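Category: Automation / Company News

Eltdale opens simulation lab to trade visitors for assembly cell demonstration

Eltdale will hold an open day in November at its Stavcombe facility to demonstrate the simulation environment used to develop its small-parts assembly cells. Sessions begin at 9:30 a.m. and 1:30 p.m. and are open to manufacturers, integrators, TAFE teaching staff and engineering students. Each session is limited to 28 visitors.

The demonstration covers the Sulter program, in which a single articulated arm handles tubes, rods and small fittings on an open work surface. Tasks are built and run in simulation before any hardware is committed. Visitors will see the simulated cell running live on the lab's main display, with joint positions, contact forces and gripper state plotted alongside.

Program lead Emmanuel Tanui said the format had been changed following feedback from an earlier visit by customers of Stubbs, Eltdale's distribution partner. "Visitors asked to see the task set-up as well as the finished run," Mr Tanui said. "We will load the parts, adjust the starting poses and let people see how the planner responds, including when it fails to find a path."

The task set comprises 107 configurations. These vary the position and orientation of the parts, the approach angle of the gripper and the lighting of the room. Long cylindrical parts receive particular attention, as a small angular error at the grasp point becomes a large positional error at the far end.
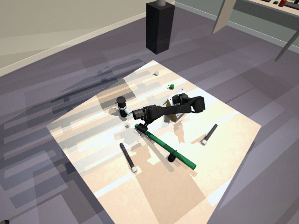
Tatu Magesa said the value of such a session lay in the failures, and that a supplier prepared to show a rejected grasp on screen would answer more questions than a polished video. Magesa asked that the afternoon group be given time to propose its own part layouts, and Eltdale has allocated 80 minutes for this purpose.

Layouts proposed by visitors will be entered by lab staff and run without prior tuning. Results will be logged in the same format as internal trials, and a copy of the log will be supplied on request. Visitors wishing to submit part geometry in advance may do so in STEP format. Files should be in millimetres, with one body per part and the origin placed on the part's long axis where one exists. Assemblies should be separated before submission.

Over 700 simulated trials have been completed under the current Sulter release. The release includes a revised contact model for smooth cylindrical parts and a shorter planning cycle for horizontal reaches. Changes to the gripper linkage parameters will be covered in a technical briefing at the start of each session.

The lab is on the ground floor and is step-free from the visitor car park. Enclosed footwear is required for the optional walk through the adjoining workshop. Photography is permitted in the lab and not permitted in the workshop.

Registration is free and is handled by the Eltdale front office at Stavcombe. Organisations may nominate up to four attendees per session. Media representatives should state their preferred session when registering.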